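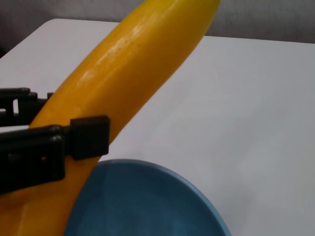 Achilleas Papadakis wrote:
> Pads on the Casora gripper are due again. The counter reads 1,227 grips. Do we swap both fingers or only the lower one? And does the wrist camera need redoing afterwards?

Swap both. We did only the lower one at Otstead and the grip centre moved over, so every pick came in crooked until we changed the other.

Steps we use at Sotstead:

Park the arm, air off, tag on. Undo the pad screws and wipe the seat with a dry cloth. New pads go on finger tight, close the gripper on the gauge block, then tighten. Set the closing force back to 5 for fruit – it goes to the default when you re-home.

The camera can stay as is if you haven't touched its bracket. Run the banana and bowl job slowly before going back to full speed, and check the peel for marks from the pad edges.

Spare pads are in the Dimitriou drawer, part 207. Please write the new count in the log.

Last updated: May
2 replies | 0 shares
Contact the list owner | Back to top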